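Call for Participants: Open Day Demonstrators and Visitor Testers, Stellen Robotics Workshop, Billalcombe

Posted 2022-08-18

The Stellen workshop in Billalcombe is recruiting for its next open day, to be held in May. We need 3 demonstrators and 40 visitor testers. Demonstrators run a two-arm tabletop cell in front of small groups. Testers watch a session, operate the arms under supervision and complete a written form.

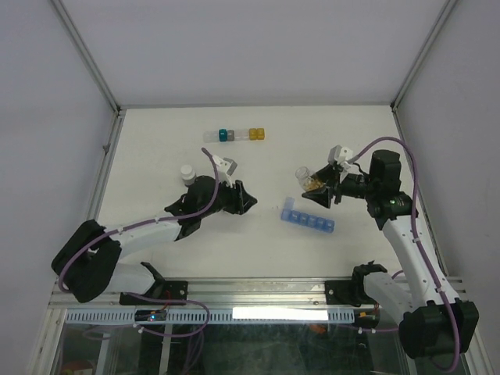

Demonstrators are paid for preparation as well as for the day itself. Preparation covers startup, normal stop, emergency stop and resetting the table between groups. Most of the material is small household items, and the handling tasks are chosen so that visitors can follow them from outside the enclosure. A typical layout has a six-compartment pill organizer between the grippers, a row of small cube-shaped containers at the back, and a glass jar held by one arm. Demonstrators must be able to explain such a layout in plain terms and answer questions about reach, grip and cable routing.

Requirements for demonstrators:
Experience operating or maintaining any powered equipment
Clear spoken English
Able to stand for sessions of 50 minutes
Available for both training sessions

Testers need no technical background. Applicants under 18 must attend with an adult. Long hair must be tied back, and loose sleeves and lanyards are not permitted at the cell.

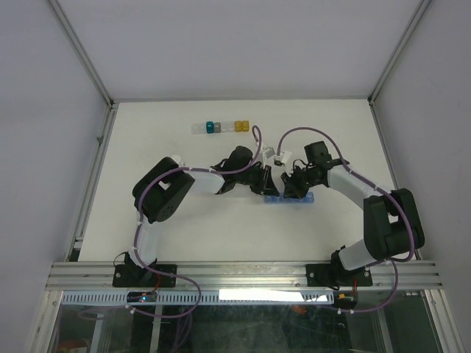
Photo: Mugo / Stellen workshop

Sessions with both arms working close together over the center of the table are run by staff only. Testers will operate one arm at a time, at reduced speed, with the second arm parked. Session logs are kept under the workshop's Forum project, which holds 2,197 entries to date. Names are removed before entries are added.

To apply, send a one-page summary of experience (demonstrators) or a completed interest form (testers) to Rochelle Yazzie, Open Day Coordinator, Stellen, Billalcombe. State any access needs and which role you are applying for. Applicants may apply for one role only.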